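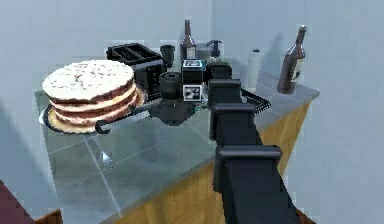 Keeping tall cakes upright: a production manager on filling, chilling and transport

Pomwood bakes layer cakes for cafés and hotel kitchens from a unit behind the Lambert trading estate. The firm's production manager, who trained as a food technologist before moving into baking, spoke to us on 2024-08-03 about why stacked cakes move and what a small bakery can do to limit it. At the manager's request, no names are used.

The main fault in a stacked cake is lateral slip between layers. "People blame the sponge," the manager said. "Most of the time the sponge is fine. The filling is too soft for the load above it, or it has been spread too close to the rim." A fruit filling behaves as a lubricant until it sets, and a layer that starts a few millimetres off centre tends to travel further in the same direction.

Pomwood pipes a ring of stiff buttercream just inside the edge of each layer and fills the space within it. The fruit is cooked down with pectin and held overnight before use. The bakery tried cornflour as a thickener under the product name Distent and dropped it after one season. "It held well on day one and wept on day two. Cafés sell by the slice over three days, so day two matters more to us."

Sponges are trimmed level when fully cold. The manager does not rely on the eye for this. Each layer is cut on a turntable with a fixed wire, and the domed offcut goes into trifle bases. A slope too small to notice on one sponge becomes a visible lean once several have been stacked in the same orientation, so staff give each sponge a part turn before it goes on.

Temperature is the next concern. The assembly room is kept at 20 degrees. At 22 the buttercream starts to soften under the palette knife and work moves to the early shift. "August is when we get complaints. The van is chilled, the café's back door is not. A cake can stand there while somebody signs for the milk."

Finished cakes are chilled before the top coat goes on, then chilled again. Decoration is kept light. Heavy sugar work on a tall cake raises the centre of mass and is usually damaged in the box, and the manager prefers a plain white top with a scattering of something dark. Dowels are fitted only to special orders, as café staff dislike cutting around them.

Asked about boards, the manager was brief. The board should be wider than the cake and should not flex when lifted at one side. Pomwood moved its accounts to a stiffer board supplied by Plevia and recorded 151 deliveries in the month that followed, with 3 returned for movement. No comparable figure exists for the old board. "We didn't log returns properly then. I can tell you it was worse, but I can't tell you by how much."

For a cake that has already begun to lean, the advice is to chill it until firm and leave it alone. Pushing the upper layers back while the filling is soft breaks the seal at the rim and lets fruit out at the side. Once cold, the cake can be sliced from the heavier side first.

The bakery is now testing a lower-sugar raspberry filling for hotel orders. It sets more slowly than the current one, and the holding time has not yet been fixed.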